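Shop > Dance > Practice Gear > Tirkari Practice Shoe

New In Shoes Skirts Music & DVDs Sale Contact

Tirkari Practice Shoe, suede sole, low heel
Item 3022, $64

I've been wearing these to class since January and I love them! The Tirkari is a plain lace-up with a split suede sole, made for salsa and cha cha, though I've worn mine to tango nights too (nobody threw me out).
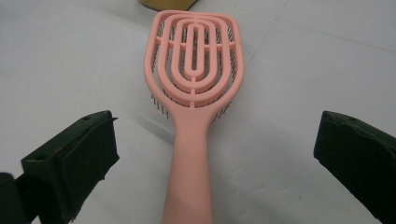

Suede is what lets you turn without wrenching your knee, and it does need looking after. Dust packs into the nap and the shoe gets slick, so give the soles a few strokes with a wire shoe brush before you dance. A proper wire one, please – a pink plastic hairbrush with those open loops is lovely for getting your bun smooth, but it won't lift suede at all. Brush heel to toe, lightly, and stop when the sole looks fuzzy again.

Sizing runs a bit small. I'm between sizes and went up a half, and that gave me room for thin socks without my heel slipping.

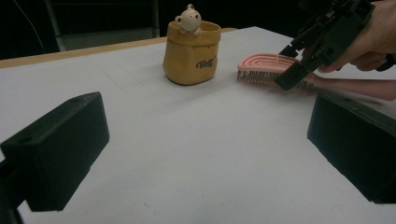 The heel is low and wide, so it's a nice first shoe if you've been learning in sneakers and keep sticking to the floor on your spins. Women's and men's sizes are both in stock, in black or tan. I'd go for the tan if you teach, as students can see your feet better.

Please don't wear them outside! One wet parking lot and the suede is done. 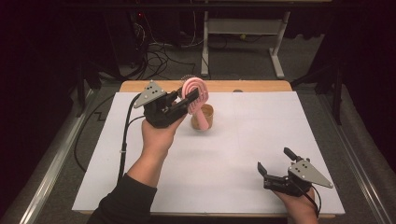
We ship from our Hunevstead store, usually the next day. Exchanges are fine as long as the soles are clean, so try them on carpet first.

Related items
Lennox Ballroom Sandal, $54
Givar Wire Shoe Brush
Lennox Circle Skirt, knee length
Givar Heel Caps, clear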